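Winemden > Kids' Corner > How Things Work > Valves

What Is a Valve, and Why Are There So Many Kinds?

By Nest Humphreys
December 23, 2019

110 shares | 22 comments

Go and stand at the kitchen sink for a minute (take this page with you, but hold it well away from the water, please). Put your hand on the faucet and open it just a tiny bit, so that a thin little thread of water comes down. Then open it a bit more, and a bit more, until it splashes your sleeve. Now shut it off again.

You have just worked a valve! A valve is a part that lets something flow through a pipe, or stops it, or lets through only as much as you want. The something could be water, or milk, or steam, or the air in a bicycle tire. People who work with pipes all day have one word that covers everything that can flow, and the word is "fluid." Most of us say fluid when we mean a liquid, but to a pipe fitter or a scientist a gas is a fluid too, so the air you're breathing counts.

I've been fond of valves ever since I was small, when my grandfather let me turn the big iron wheel at the bottom of his orchard that sent water along the ditch to the apple trees. It was stiff and it squeaked and it took both my arms and most of my stomach to move it, and then, after a wait that felt like an entire afternoon, the water would come creeping along between the trees. I thought I was the most important person in the county. So you'll have to forgive me if I go on a bit.

Where the valves are hiding

Once you know what a valve is, you begin to find them everywhere. There's one behind the toilet, low down near the floor, and another one inside the tank. There's a pair under the sink, and more inside the washing machine where you can't get at them. A garden hose screws onto one. If somebody in your house plays the trumpet, those three buttons on top are valves, and they send the player's breath through extra loops of tubing to change the note. A basketball has a little rubber one.

There are valves in you, as well. Your heart has four of them, soft flaps that open to let the blood through and close again behind it, and the lub-dub sound that a doctor listens for is the sound of those flaps closing. They work all day and all night without being asked, even while you're asleep and dreaming about something else entirely.

And then there are factories. A dairy or a paint works or a place that makes shampoo may have pipes running along every wall and across the ceiling, and there are valves all the way along them. Some are small enough to hide in your fist, and some are taller than your teacher.

The gate valve

Let's begin with one that's easy to picture. Imagine a hallway with a door that slides down from the ceiling. When the door is up, everybody can walk along the hallway. When it's down, everybody has to stop. A gate valve works just like that. Inside it is a flat or wedge-shaped piece of metal called the gate, and when you turn the wheel on top, a long screw lifts the gate up out of the way or pushes it back down.

Because it's moved by a screw, it takes plenty of turns to open and close. That sounds like a nuisance, and if you're in a hurry it is one, but there's a good side to it. Water in a pipe is heavy, and when it's rushing along and you stop it all at once, it gives the pipe a tremendous thump. Plumbers call this water hammer. You may have heard it at home as a bang in the wall when the washing machine stops filling. A gate valve closes slowly, so the water gets time to settle down.

Gate valves like to be all the way open or all the way shut. If you leave the gate halfway, the water rushing underneath makes it shake and wears away at its edge.

The ball valve

Take an orange and imagine pushing a fat drinking straw straight through the middle, then pulling the straw out so there's a tunnel from one side to the other. Now imagine your orange sitting snugly inside a pipe. If the tunnel points along the pipe, the water goes right through. If you turn the orange sideways, all the water meets is solid orange, and it can't go anywhere!

A ball valve has a metal or plastic ball in place of the orange, and a handle on the outside for turning it. It needs only a quarter of a turn, the same as the minute hand going from twelve to three. The handle tells you what's going on inside, too, and I think that's very considerate of it. On nearly all of them, a handle lying along the pipe means open, and a handle sticking out across the pipe means shut. Grown-ups who don't know this have been known to spend a long time under the sink.
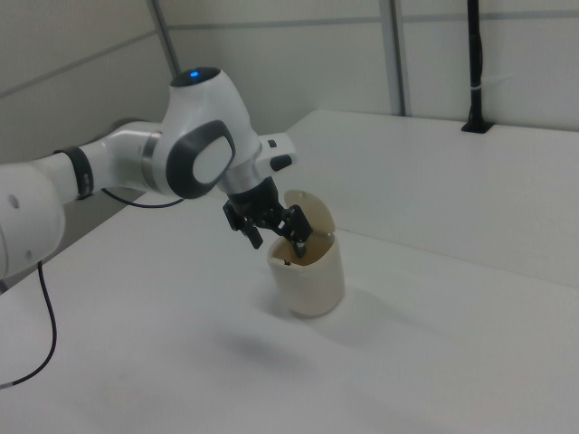
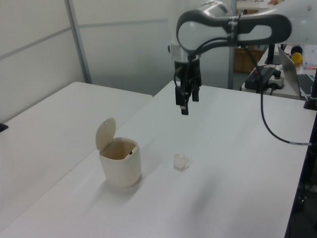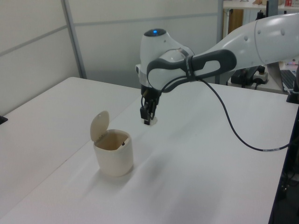
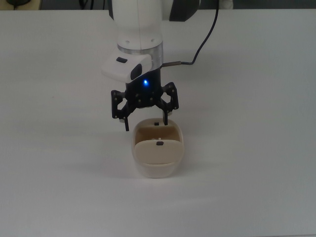

Photos: Tilen Picture Library

The butterfly valve

I've saved the prettiest name for the middle. A butterfly valve has a round disk inside it, the same shape as the pipe, and the disk turns on a rod that goes through it from one side to the other. When the disk is flat across the pipe, it blocks the way like a lid. When it's turned edge-on, the fluid slips past on both sides of it, and the two halves of the disk look a little like a pair of wings.

Butterfly valves don't take up much room, and for their size they don't weigh very much. For a really big pipe that matters a lot, since a gate valve to fit the same pipe would need a tall space above it for the gate to slide up into. The disk is always there in the middle of the stream, though, even when the valve is wide open, so it gets in the way of the fluid a little bit.

The check valve

All the valves we've met so far wait for somebody to turn them. A check valve doesn't. It has one job, and the job is to let the fluid go forward and never let it come back.

The simplest kind has a flap hung on a hinge, something like a cat door that only swings one way. When the water pushes from the front, the flap swings open. When the water tries to come back, it pushes the flap shut behind it, and the harder it pushes, the tighter the flap is pressed. The valves in your heart are check valves, if you think about it, and so is the one in a bicycle tire (you can push air in with a pump, but it won't come out again unless you press the little pin).

Pumps often have a check valve close by. Suppose a pump is lifting water up to a tank on the roof, and the power goes off in the middle of the night. Without a check valve, all that water could come running back down through the pump and spin it the wrong way around.

The relief valve

Last comes the one I'd call the bravest, if it's fair to call a piece of brass brave. When water is heated in a closed tank it takes up more room, and if there isn't any room to be had, it pushes harder and harder on the walls. That push is called pressure. A relief valve is held shut by a strong spring. As long as the pressure stays where it ought to be, the spring wins and nothing happens, sometimes for years and years. If the pressure climbs too high, it wins against the spring, the valve pops open, and some of the water or steam gets out. Then the spring closes it again.

There's one on the water heater in most homes. Please don't touch it or play with its little lever, because very hot water can come out.

Who turns them all?

In a small workshop somebody can walk from valve to valve and turn each of them by hand. At the Minami juice works, where I was lucky enough to be shown around one April, there are 80 valves on the main floor alone, and if one person had to run about turning them all there would be no time left for making juice! So most of theirs have a motor or an air cylinder on top, called an actuator (say it ACK-choo-ay-ter, which sounds like a sneeze with something added on the end). A computer sends a signal, the actuator turns the valve, and a small pointer on top shows which way it went.

They still keep hand wheels on some of them, painted red. I asked if I could turn one and was told very kindly that I could not.

Something to try

You'll need a clear plastic drinking straw, the wide sort, and a bowl of water. Put one end of the straw into the water, put your thumb over the top, and lift the straw out. The water stays inside. Take your thumb off and it falls. Your thumb is being a valve for the air: with the top closed, air can't get in above the water, so the air pushing up from underneath is able to hold the water where it is.

Now see whether you can let out just one drop at a time. It's harder than it sounds, and it took me 10 tries and a wet tablecloth. When you've got the knack, try it with a longer straw, or with two straws at once, one in each hand.

Words to remember

Fluid: anything that flows, whether it's a liquid or a gas.
Pressure: how hard a fluid pushes on whatever is holding it.
Actuator: a machine on top of a valve that turns it for you.
Water hammer: the bang you hear when moving water is stopped suddenly.

Next time in Kids' Corner: the Dovance pump, and how a wheel can throw water uphill.

Sign up for the Winemden family newsletter. Ask a grown-up to enter their email address. You can unsubscribe at any time.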